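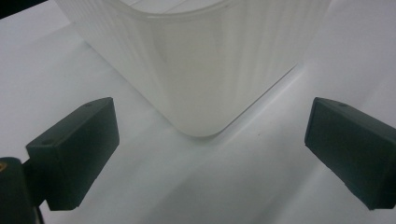
Why can you see light through a cloudy plastic box but not read a book through it?

Light gets through the plastic, but it gets bounced in lots of different directions on the way, so the picture it was carrying arrives all mixed up.

Home | Kitchen Table Science | Things in the House | Rainy Days | Ask Me Something | Older Pages

I got interested in boxes because of a cookie. It was the last ginger cookie, it was in a cloudy white box on the top shelf of my kitchen, and from where I stood I could see a brown smudge. Was it the cookie? Was it half an onion? I had to get the chair out to find out. (Onion. I was so disappointed!)

So this page is all about plain white plastic boxes, the kind people use for rice and crayons and leftover soup. They look like the most boring thing in the house, and I used to think so too, but there's a lot going on in them.

Three words for seeing through things

A window is transparent. Light comes straight through it, and you can see the tree outside with all its leaves in the right places.

A wooden door is opaque. Light can't get through it at all, so you have no idea who is knocking.

A cloudy box is in between, and the word for that is translucent. You say it like this: trans-LOO-sent. Light comes through, but the shapes get blurry. Wax paper is translucent. So is a lampshade, if it's a thin one, and so is fog.

Try this. Put a red crayon inside a cloudy box so it touches the wall, and look at it from outside. You can probably see it pretty well. Now slide it slowly back, away from the wall. It turns into a pink blur and then, if your box is big enough, it's gone. When the crayon touches the wall, its light hasn't had any room to spread out before it reaches you. When it's farther back, the light from the tip and the light from the other end are all muddled together by the time they come through.

What makes it cloudy?

Plastic is made of very long, very thin chains. They are much too small to see, even with the magnifying glass from your bug kit. I like to think of them as cooked spaghetti.

In some plastics the spaghetti stays in a messy tangle all the way through, and light can go right along without noticing much. Those plastics can be as clear as glass. In other plastics, some of the chains fold up neatly as the plastic cools down, and the rest stay tangled. So you get tidy bits and messy bits right next to each other, and light bends a little each time it goes from one to the other. After enough little bends you've got a cloud!

Lots of kitchen boxes are made from a plastic called polypropylene (polly-PRO-puh-leen), which does exactly that. There's nothing dirty about it, and you could scrub it all afternoon without making it clear. I know a person who tried. It was me, when I was seven, with a toothbrush.

Some boxes are cloudy for a different reason. Their outside is a tiny bit rough, like frosted glass in a bathroom window, and the bumps scatter the light. If you want to know which kind you have, ask a grown-up if you can stick a piece of clear tape on the wall of the box and press it down flat. The sticky part fills in the tiny bumps. If the box gets clearer under the tape, the roughness was doing some of the clouding. If nothing changes, the cloudiness is probably inside.

Why do some boxes have stripy walls?

Look at the walls of the container at the top of this page. They have fine ridges going up and down, and the light makes them into pale stripes and slightly grayer stripes. The ridges are all the same plastic. One side of a ridge is tipped toward the light and the other side is tipped away, so one looks brighter.

Ridges can be there just to look nice, or to give your fingers something to hold. But they can also make a wall stronger, and you can test that with one sheet of paper.

1. Make two piles of books, the same height, with a gap between them a bit shorter than your paper.
2. Lay the paper flat across the gap like a bridge.
3. Put a small eraser in the middle. Down it goes!
4. Now fold the paper back and forth, back and forth, like a fan.
5. Open the fan a little, lay it across the gap with the folds running from one pile to the other, and put the eraser on again.

It's the same paper, and you didn't add a single thing, but now it can hold the eraser up. The folds make it hard to bend. (Cardboard boxes have a wavy layer hidden inside for the same reason. Go and look at the torn edge of one if you have one in the recycling.)

I did this at the Sutmont library one rainy afternoon and we kept going with bigger and bigger things. Our best paper bridge held a bag of buttons that weighed 77 grams. Then somebody sneezed and there were buttons under every shelf in the picture book corner.

Why are the corners round?

If you poke a finger into the corner of a plastic box, it usually feels smooth and curved. I can think of some good things about that.

One is washing up. Rice gets stuck in a pointy corner and your sponge can't reach it. A round corner is much easier to wipe.

Another is cracking. When you squeeze or drop a box, the push travels through the plastic, and a sharp inside corner is a place where all that push bunches up. Cracks love to start there. A curve spreads the push out, so the plastic has a better chance.

The last one has to do with how boxes get made. Many are made by melting little plastic beads and squirting the goo into a metal mold – a very, very hot gelatin mold, if you like. The goo flows around a gentle bend more easily than around a sharp one. Then it cools, and the box has to pop out again. That's also why so many boxes are a bit narrower at the bottom than at the top. Think of a sandcastle bucket and how hard it would be to get the sand out if the bottom were the wide part!

And what is the edge at the top for?

Run your finger around the top of a box and you'll often find a lip. A thin wall is floppy at its edge, and a thicker or curled edge stops it from wobbling. It's also where a lid grabs on, if the box has a lid. Paper cups have a rolled edge too. If you unroll it (use an empty cup, please, I have learned this) and squeeze gently, you'll feel how much softer the cup has become.

A guessing game with cloudy boxes

This is what we play at my house when it's too wet to go to the park. I have a cloudy box from Pasoris, the little hardware store on Padska Street, which is a walk of 23 minutes from my door and has a very good bell. One person puts something from the kitchen inside and closes the lid. The other people look, but they can't lift the lid.

First you only look. Then you may hold the box up near a window. Then you may shake it, gently. Then you have to guess.

Things that are easy: a carrot, a tomato, a sock. Things that are hard: a potato (it looks like everything), white rice, a boiled egg. The hardest one I ever got was a Dabbas bar with the wrapper off, which looked precisely like a bar of soap, and I said soap very loudly and then didn't get to eat any.

You can play with weights too, if you have a kitchen scale. My empty box weighs 391 grams. With the mystery potatoes in it, it was 768 grams. Can you work out how much potato there was? The answer is at the bottom of the page, and you'll need to do some taking away.

Please don't play with anything that spills, or with the cat.

Words to keep

Transparent: you can see through it clearly.
Translucent: light comes through, but shapes are blurry.
Opaque: light doesn't come through.
Scatter: to send off in lots of directions.
Rib: a long thin ridge, on a box or a leaf or an umbrella. You've got some too, in your chest.
Mold: a hollow shape that goo is poured or squirted into. (There's also the fuzzy green kind, which is a different page.)

Potato answer: 377 grams. We mashed them.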